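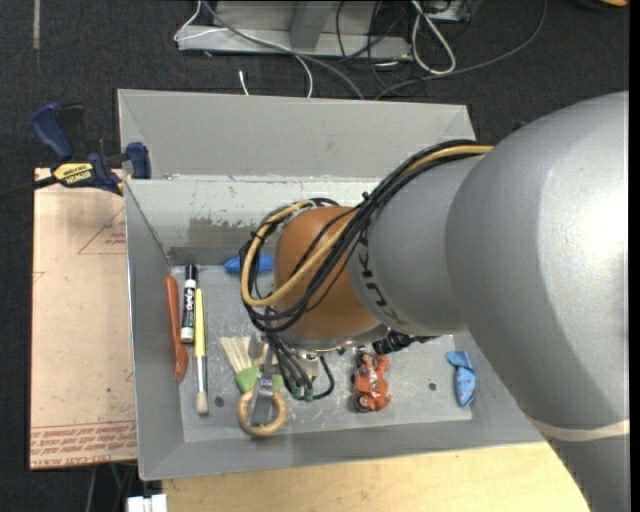 Roboterarm über einer Kiste mit gemischten Gegenständen, darunter ein Pinsel, ein Filzmarker und ein Spielzeugfahrzeug.

Arkis gibt Greifplanung für ungeordnete Behälter frei

Das Forschungsinstitut Arkis hat die zweite Hauptversion seiner Planungssoftware Grendow veröffentlicht. Das Paket berechnet Greifpunkte und Bewegungsbahnen für Roboterarme, die Einzelteile aus offenen Behältern entnehmen. Nach Angaben des Instituts steht Grendow 2 seit Montag allen Projektpartnern zur Verfügung. Eine öffentliche Fassung unter freier Lizenz soll im Juli folgen.

Kern der neuen Version ist ein überarbeitetes Verfahren zur Auswahl des nächsten Griffs. Bislang bewertete die Software jeden Gegenstand für sich und übergab den Kandidaten mit der höchsten Punktzahl an die Bahnplanung. Stellte sich dabei heraus, dass der Arm die Position nicht kollisionsfrei erreichen konnte, musste die Suche von vorn beginnen. Künftig werden Griffbewertung und Bahnplanung gemeinsam gerechnet. Die Behälterwände, benachbarte Teile und die am Handgelenk geführten Leitungen gehen dabei von Anfang an als Hindernisse in das Modell ein.

Die Dauer eines vollständigen Planungsschritts gibt Arkis mit 200 Millisekunden an, bei der Vorgängerversion waren es 700. Gemessen wurde auf einem handelsüblichen Steuerrechner ohne zusätzliche Grafikkarte. Der Vergleich stützt sich auf einen Testsatz von 102 Gegenständen, den das Institut gemeinsam mit dem Projektpartner Chettiar zusammengestellt hat. Er umfasst Haushalts- und Büroartikel, Werkzeuge und Spielwaren. Auf einheitliche Formen wurde bewusst verzichtet, heißt es in der Mitteilung des Instituts.

Schwierigkeiten bereiten der Software nach wie vor schmale, dicht an der Wand liegende Teile wie Stifte oder Pinselstiele. Für solche Fälle enthält Grendow 2 eine Funktion, die das Objekt zunächst mit einer kurzen Schiebebewegung in Richtung Behältermitte verlagert und anschließend neu plant. Die Funktion ist als experimentell gekennzeichnet und in der Grundeinstellung abgeschaltet. Auch bei textilen und stark verformbaren Gegenständen rät das Institut vorerst zu einer Überwachung des Betriebs durch Fachpersonal.

Geändert wurde ferner die Schnittstelle zur Bilderkennung. Anwender können eigene Erkennungsmodelle einbinden, sofern diese Tiefendaten und Objektmasken im vorgegebenen Format liefern. Die Aufzeichnung der Versuchsläufe übernimmt das Werkzeug Grumwood, das bisher gesondert installiert werden musste und nun Bestandteil des Pakets ist. Es speichert zu jedem Griff die verworfenen Kandidaten und den Grund des Ausschlusses, sodass sich Fehlgriffe im Nachhinein prüfen lassen.

Bestehende Konfigurationsdateien der ersten Version können nicht unverändert übernommen werden. Arkis stellt hierfür ein Umstellungsprogramm bereit, das Behältermaße, Greifergeometrie und Sicherheitsabstände überträgt. Geschwindigkeitsgrenzen sind aus Sicherheitsgründen von Hand neu einzutragen und vor der Inbetriebnahme freizugeben. Die erste Version wird bis zum Jahresende mit Fehlerkorrekturen versorgt.

Chettiar will die Software nach eigenen Angaben zunächst in der Vorbereitung gemischter Retouren erproben. Über einen Einsatz im Regelbetrieb soll nach Abschluss dieser Phase entschieden werden. Arkis kündigte an, den Testsatz einschließlich der Messprotokolle zusammen mit der öffentlichen Fassung zugänglich zu machen. Die technische Dokumentation liegt in deutscher und englischer Sprache vor und kann von Projektpartnern über das Portal des Instituts abgerufen werden.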